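Kategorie: Haushalt & Ordnung > Wäsche > Falten und Verstauen
26 Antworten · 870 Aufrufe · Teilen

Jogginghosen falten - längs oder quer zuerst?

knitterkante schrieb:
Moin, kurze Frage in die Runde. Hab eine neue Kommode (Zuvell, die schmale) und meine Jogginghosen passen nicht mehr rein wie früher. Bisher: Bein auf Bein, zweimal umklappen, Stapel. Wird bei dickem Strick sofort ein Klops. Vor allem am Bund, da steht immer was ab. Alles auf dem Tisch ausprobiert, graumelierter Stoff, der will einfach nicht flach.

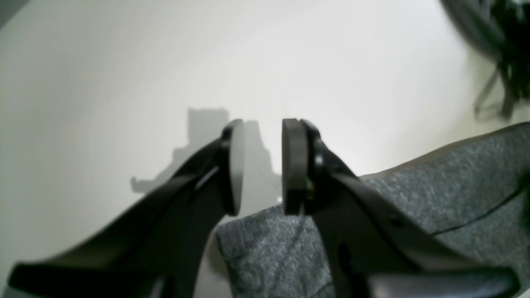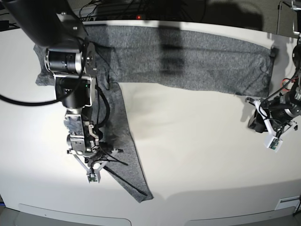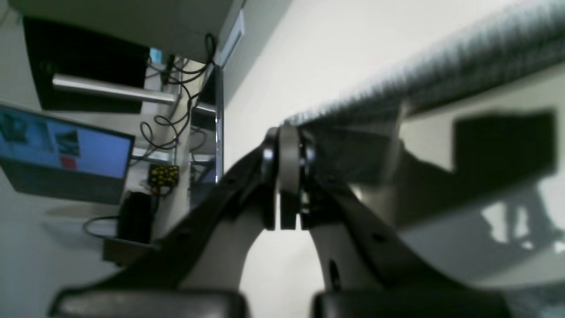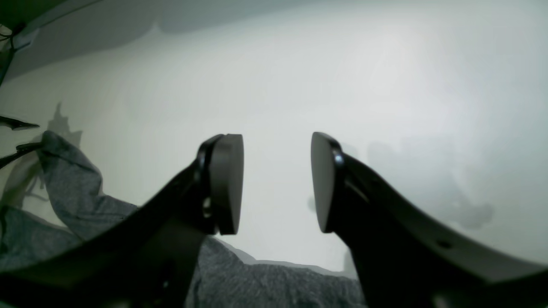
Also. Wenn ich erst die Beine aufeinanderlege, verrutscht mir das obere, spätestens beim zweiten Umklappen. Wenn ich quer anfange, sind die Bündchen unten nie auf einer Höhe. Schublade ist innen 26 cm breit, mehr is nicht. Wie macht ihr das? Bitte kein "einfach weniger Hosen", hab 7 und die bleiben.

plättbrett_ost schrieb:
Längs. Immer längs. Bein auf Bein, Schritt nach innen einschlagen, damit das Dreieck weg ist. Dann vom Bündchen her dritteln. Fertig. Den Schritt vergessen die meisten, daher der Klops.

knitterkante schrieb:
Schritt einschlagen mach ich, also meistens. Wird bei mir eher dicker dadurch?

plättbrett_ost schrieb:
Dann schlägst du zu viel ein. Nur die Spitze. Handbreit höchstens.

Settimio Fabbri schrieb:
Widerspruch. Bei dickem Strick würd ich gar nicht falten sondern rollen. Bund flach ziehen, Beine übereinander, vom Bund her aufrollen, stramm. Stehen dann wie Flaschen in der Schublade, man sieht jede einzelne. Mach ich seit November so und hab nichts mehr gebügelt. Gut, hab vorher auch nichts gebügelt.

wollmausi77 schrieb:
rollen ist was fürs reisegepäck, in der kommode gehen die rollen wieder auf. bei mir jedenfalls. man zieht eine raus und die daneben fällt um

Settimio Fabbri schrieb:
Dann sind sie zu locker gerollt oder die Schublade ist zu leer. Bei mir stehen die dicht an dicht - da fällt nix.

wollmausi77 schrieb:
oder ich hab einfach keine lust jede hose zu strangulieren. der gummibund leiert doch davon aus!!

Settimio Fabbri schrieb:
Leiert nicht. Der Bund liegt innen, gedehnt wird da gar nichts. Vom Aufhängen an Klammern leiert er aus, das schon.

hemdenstapler schrieb:
Mal was zum Tisch: glatte Platte ist bei Strick blöd, rutscht alles. Ich leg ein Frotteetuch drunter. Dann bleibt das untere Bein liegen und man kann das obere in Ruhe ausrichten. Und vor dem ersten Knick einmal mit der flachen Hand ausstreichen, vom Bund Richtung Saum, nicht andersrum. Sonst schiebt man die Falten in den Bund und wundert sich.

knitterkante schrieb:
Oh. Frotteetuch, das probier ich. Ich streich glaub ich immer von unten nach oben, Mist.

plättbrett_ost schrieb:
Tuch braucht man nicht, wenn man langsam macht. Aber schaden tuts nicht.

fadenlauf schrieb:
Hat wer Erfahrung mit dem Faltbrett von Ilus? Meine Schwester schwört drauf. Find 2 Bretter für Ober- und Unterteile aber übertrieben.

hemdenstapler schrieb:
Für Shirts ok. Für Hosen nein, das Bein hängt unten drüber und man faltet am Ende doch von Hand nach. Hab meins verschenkt.

wollmausi77 schrieb:
ich hab die einsätze von Ura in der schublade, diese stoffkästchen. seitdem ist mir egal wie gefaltet wird. hose rein, zu. sieht keiner

plättbrett_ost schrieb:
Das ist kein Falten, das ist Stopfen.

wollmausi77 schrieb:
ja und? meine schublade geht zu, deine auch. unentschieden

fadenlauf schrieb:
Zurück zur Frage: bei 26 cm würd ich dritteln nehmen, nicht halbieren. Bei halbieren steht mir der Bund vorne raus und bleibt beim Aufziehen hängen. Und hochkant reinstellen, offene Kante nach unten.

knitterkante schrieb:
So, Rückmeldung. Frotteetuch drunter, von oben ausgestrichen, nur die Spitze vom Schritt rein, gedrittelt, hochkant. Fünf stehen drin, die zwei ganz dicken hab ich gerollt und quer davor gelegt. Settimio darf sich also auch freuen. Bündchen sind immer noch nicht ganz gleich aber das ist mir jetzt wurscht.

Settimio Fabbri schrieb:
Quer davor zählt nicht. Die müssen stehen.

hemdenstapler schrieb:
Lass sie doch liegen.

knitterkante schrieb:
Bleiben liegen. Nächstes Problem übrigens Kapuzenpullis, gleiche Schublade drunter, Kapuze rein oder raus? Mach ich nen eigenen Faden auf, oder gibts da schon einen?

fadenlauf schrieb:
Gibt einen, heißt glaub ich "Kapuze wohin". Vom User Guerra, ziemlich lang. Ab der zweiten Seite wirds brauchbar, vorher nur Gezanke.

Schlagwörter: Jogginghose, falten, rollen, Schublade, Strick
Beitrag teilen · Thema abonnieren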